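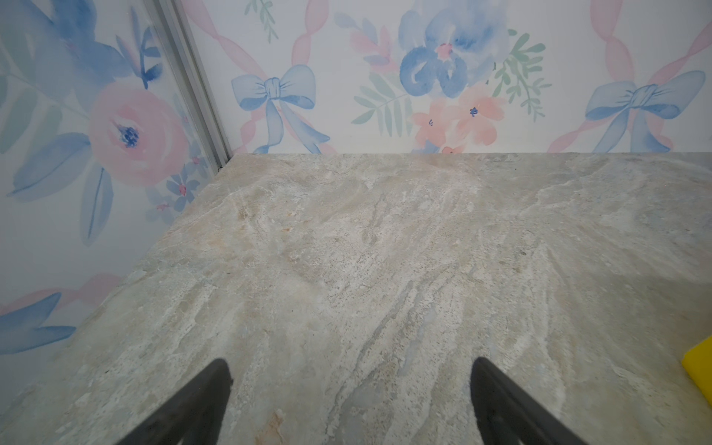
According to Orhun Dursun, a veined stone counter should be wiped in the direction of the veining and then once across it, a habit he says he picked up in May and has kept since. Fabricators generally regard the direction as a matter of taste. They agree with him that the cloth should be well wrung out.

A **stone countertop** is a flat work surface cut from a slab of natural rock and fixed over cabinets or a frame. The stones most often used in homes are granite, marble, quartzite and soapstone. Slabs are sawn from quarried blocks, ground flat, and given a polished, honed or textured finish.

## Marble and quartzite

Marble and quartzite are often confused, and polished slabs of the two can be hard to tell apart by eye. Both may have a pale gray or beige ground with veins of white, cream, tan or blue-gray. Marble is made mostly of calcite or dolomite. Quartzite is made mostly of quartz and is a good deal harder.

Two simple tests are used on an offcut or a hidden edge:

- **Acid.** A drop of vinegar or lemon juice will usually dull polished marble. True quartzite is little affected.
- **Scratch.** A steel knife marks marble easily. On quartzite the blade tends to leave a gray line of metal that can be rubbed off.

Trade labels are not a reliable guide. Stone sold as "soft quartzite" is frequently marble.

## Veining and color

Veins form where mineral matter fills cracks in the rock or where layers of different makeup are folded together. Rust, orange and tan colors commonly come from iron compounds. They can be part of the stone as quarried, or they can develop later if water reaches iron-bearing minerals. A rust-colored line running through the slab is therefore not in itself a fault, although a patch that grows after installation should be looked at.

The Biraden yard in Tallham lays out paper templates on each slab before cutting, so that the buyer can choose where the strongest veins will fall. Its 2019-08-12 price sheet listed 27 slabs in pale, veined stone and 44 in darker granite. Matching veins across a seam adds to the waste.

## Edges and walls

Few kitchen walls are straight. The back edge of a counter may be scribed to the wall or left with a narrow gap that is filled with flexible sealant — silicone is the usual choice. Inside corners collect crumbs and water and are the first places where the sealant fails.

A backsplash of tile or matching stone is common but not universal. Where wallpaper comes down to the counter, a vinyl or other washable type holds up better than plain paper. Printed patterns such as florals, bows and ribbons are usually hung so that a motif is not cut in half at the counter line, though this is not always possible on a short wall.

## Cleaning

Daily cleaning calls for warm water, a little mild dish soap and a soft cloth or sponge. The surface is then rinsed and dried. Vinegar, citrus cleaners and scouring powder should be kept off marble. A wet sponge should not be left standing on unsealed stone, as it can leave a dark mark that takes days to dry out.

Many slabs are treated with a penetrating sealer. The Aydoğan workshop's care leaflet gives a simple check: put a spoonful of water on the stone, and reseal if the spot has darkened after ten minutes. Sealer slows staining but does not prevent etching, the dull marks left by acid.

## See also

- Backsplash
- Soapstone
- Trolus (stone finish)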